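### 3.2 The bed as a folding surface

We had expected most people to fold laundry at a table, and we were happily wrong. Of the 476 folding sessions in the Pirgate household study, 400 took place on a bed, even in homes with a large, clear dining table one room away. The habit cuts across age and home size, and it raised a question we had not planned to ask: what does a bed offer that a table doesn't?

Part of the answer is space. A double bed gives a person more flat area than almost any other piece of furniture in the home, and it lets the wash spread out into zones. Our participants built these zones without being told to. Light clothes and bed linen usually went up toward the pillows, finished pieces sat close to the body, and the item being worked on stayed within easy reach of both hands. Stamatopoulos calls this last area the "working patch" – a term we have kept, as it is far better than anything we had in our own notes. Figure 4 shows the bed as a folding surface, with a black cloth being handled, a folded black piece on the bedspread and a pile of clothing and fabrics nearer the headboard area.

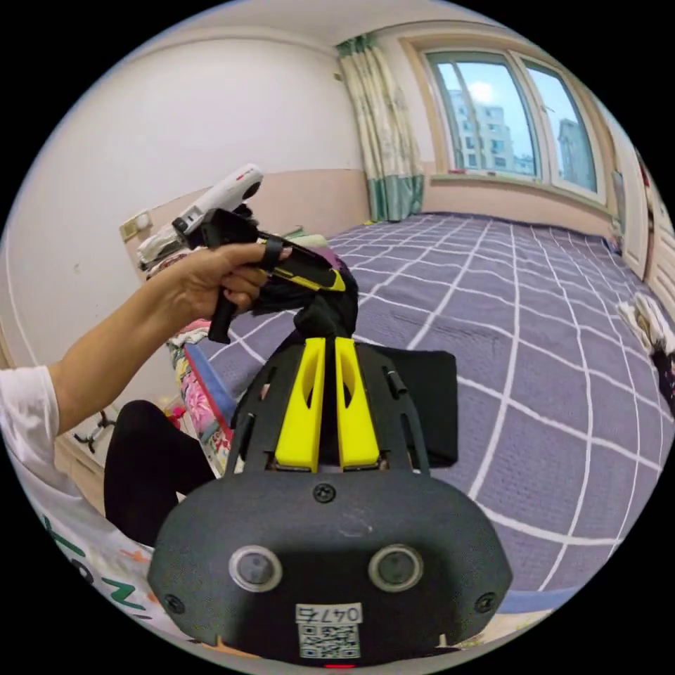

**Figure 4.** Folding on a bed. Black cloth and a folded black piece on a purple-gray bedspread with a white grid pattern; folded items in white, pink and floral colors are piled near the headboard area.

The softness of the mattress matters too, and in ways that pull in both directions. Cloth grips a bedspread, so a shirt laid flat tends to stay where it was put while the second sleeve is brought in. On a polished table the same shirt slides. Against that, a mattress gives under the hand, and pressing a crease into thick cotton takes more effort. Several participants got around this by finishing the fold against the thigh or chest, a lovely bit of skill that Vesov's older table-based coding scheme has no category for. We added one.

Dark items deserve a paragraph of their own. Across the 1058 garments we coded, black clothing was refolded more often than any other color group. Seams and hems are hard to find on black fabric, particularly in the evening, and people often lifted the piece and turned it until a collar or waistband showed itself. Bedspreads with a regular pattern may help a little, as straight lines give the eye something to square an edge against. In 6 homes the participant brought this up unprompted, and one lined up every towel with the stripes on her quilt.

We return to the question of patterned surfaces in Section 5, where the Pappas sorting data allow a closer comparison.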